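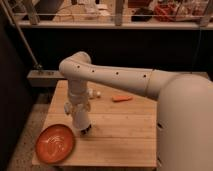

El brazo sobre la mesa de tablas, con la punta de la pinza casi a ras de madera.

Foro > Celdas y brazos ligeros > Puesta a punto y mantenimiento

Tema: Se me va la altura de la pinza al cabo de un rato

senad_b
28 de mayo de 2023
Buenas. Tengo el brazo montado en un lateral de la mesa, como veis. La rutina es coger la zanahoria y dejarla en el plato. Arranca bien, pero a partir del ciclo 678 la punta empieza a bajar más de la cuenta y acaba rozando la madera. Ayer medí 3 mm de diferencia respecto al punto enseñado. Si lo apago, lo dejo reposar y repito la referencia, vuelve a su sitio. El controlador es un Vanow con el programa de serie. ¿Por dónde empezaríais?

mgeagea
Por los tornillos de la base. Con el brazo extendido en horizontal, cualquier juego abajo se multiplica en la punta. Pon un reloj comparador en el hombro, empuja con la mano a mitad del tramo largo y mira si se mueve la aguja.

Hudar_taller
No creo que sea la base. Si fuera juego mecánico no se le quitaría con el reposo. Eso es temperatura en el reductor del hombro o del codo. A mí me pasaba en enero, con el local frío: los primeros ciclos salían de una manera y los siguientes de otra. Haz un calentamiento de unos 20 minutos en vacío y enseña los puntos después.

mgeagea
Hudar, él dice que reposa Y repite la referencia. Son dos cosas a la vez. Mientras no las separe no se puede descartar nada.

senad_b
Es verdad, siempre he hecho las dos seguidas. Esta tarde pruebo solo la referencia, en caliente.

young-sook
¿Y la mesa? Son tablas, y en la foto se ven las juntas. Si el brazo y la mesa no comparten apoyo, puede que se esté moviendo la mesa y el brazo esté perfecto. En la nuestra cambiamos la referencia de altura: en vez de medir contra el tablero medimos contra una escuadra atornillada a la misma placa que la base.

Hudar_taller
Tres milímetros de movimiento en una mesa en una sola tarde, no me lo creo.

young-sook
Yo tampoco me lo creía. Se nos había aflojado una pata.

ro_un
Otra cosa: mira la carga útil declarada. Si cambiaste la pinza y dejaste el peso y el centro de masas de la anterior, el control compensa mal la gravedad y la punta cae. No explica que empeore con los ciclos, pero sí puede sumarse a lo demás. En el Vanow está en el parámetro 1056.

senad_b
Vuelvo con datos.

Solo referencia, en caliente: no corrige casi nada. Solo reposo, sin tocar la referencia: corrige la mayor parte. Los tornillos de la base estaban a par. El comparador en el hombro, quieto.

El parámetro 1056 tenía el peso de la pinza antigua, así que ro_un acertó con eso. Lo he cambiado y la desviación ha bajado, pero sigue ahí.

Hudar_taller
Entonces, temperatura. Calentamiento y a enseñar puntos otra vez.

mgeagea
De acuerdo en que apunta al reductor, pero yo no lo taparía con un calentamiento. Si un eje se calienta tanto como para notarlo en la punta, miraría la grasa y la corriente de ese motor. Compara codo y hombro en el registro. Uno de los dos irá más alto de lo que debe.

senad_b
Era el codo. Consumía bastante más que el hombro en el mismo movimiento. He abierto la tapa y la grasa estaba seca y oscura. Limpiada y repuesta con la que recomienda Zastcombe para ese reductor. Después, 1268 ciclos seguidos y la punta no toca la mesa. He subido también la altura de aproximación un poco, por si acaso.

Hudar_taller
Me alegro. Aun así, yo haría el calentamiento todos los días.

mgeagea
Yo no, con la grasa bien no hace falta. Apunta la corriente del codo de hoy y compárala dentro de un mes.

young-sook
Y aprieta las patas de la mesa.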